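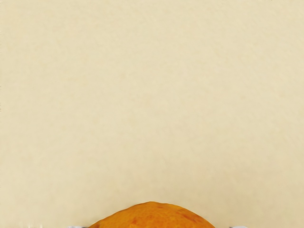 Zimelow Pick Trainer - Pre-Purchase Inspection Checklist, With My Comments

Reviewed by Shazia Lashari for the Banesness packing shed
Date of review: 2019-04-10
Package: Zimelow Pick Trainer, simulator plus arm and two-finger gripper, single seat
Supplier: Ansari
Trial runs logged: 174

Thank you to everyone who asked me to write this up properly instead of leaving it in my notebook, where only I can read it. I have used the same form we use for the conveyors and the bagging machine, and I left out the lines that only make sense for a machine with a blade in it. My comments are longer than the boxes allow, as usual, so please bear with me!

SECTION A - SIMULATOR AND WRIST VIEW

A1. Simulator starts and loads the produce set without errors
Result: Pass
Comment: It loaded on the old office computer, which I did not expect. The first start is slow, so put the kettle on.

A2. Wrist view shows the item before the fingers close
Result: Pass with comment
Comment: With the gripper open over the piece, you get the top curve of it down at the bottom of the view and only a sliver of each fingertip on either side. Everything else is tabletop. It is enough to tell that the fingers are straddling the piece, but I would dearly like the view tipped down a little further. Ansari say the angle can be changed in the settings file and have promised to send me the steps.

A3. Fingertips stand out clearly from the background
Result: Needs work
Comment: Pale gray fingers over a cream table are hard on the eyes, and mine are not what they were. The orange piece shows up beautifully, so you find yourself looking at that and forgetting the fingers altogether. Please ask for a darker fingertip color or a darker table. I would not sign a new trainee off on this view until one or the other is changed.

A4. Produce surface looks believable
Result: Pass
Comment: Very nice work, this. The skin has dimples and darker speckles and looks like something that grew. Our fruit comes in marked and blotchy too, and I was glad to see they hadn't made it all smooth and shiny.

A5. Stop command in the simulator halts motion at once
Result: Pass
Comment: Tried from the keyboard and from the hand control, at slow and at full speed.

SECTION B - ARM AND GRIPPER

B1. Emergency stop within reach of the seated operator
Result: Pass
Comment: I can reach it without leaning. Shorter colleagues should try it for themselves before we fix the stand to the bench.

B2. Arm stays put when power is removed
Result: Pass with comment
Comment: It settles a little before the brake takes hold - not much, but keep your hand out from underneath all the same.

B3. Grip force limit set and locked
Result: Fail on first check, pass on second
Comment: The limit was set at 38 percent as we had asked, but it was not locked, and I was able to change it from the operator screen without a password. Ansari corrected it the same afternoon and were very gracious about it. Check this again after every software update.

B4. Finger pads clean, undamaged and firmly attached
Result: Pass
Comment: Wipe with a damp cloth only. The Drerura spray we keep by the sink is not on the approved list in the manual.

B5. Cables tied back and clear of the arm's full reach
Result: Needs work
Comment: One tie is missing near the base. I have put in a temporary one.

SECTION C - PAPERWORK

C1. Serial number on arm matches delivery note
Result: Pass
Comment: Ends in 3851 on both.

C2. Manual supplied in print
Result: Pass
Comment: All 193 pages of it. The safety chapter is well written and I'd ask every operator to read it with a cup of tea and no phone.

C3. Service terms received in writing
Result: Open
Comment: Still waiting for the page on replacement finger pads.

OVERALL
Accept on condition. A3, B5 and C3 to be closed before payment, and A2 to be looked at again once the new angle is in. Next full inspection in November.

Signed: Shazia Lashari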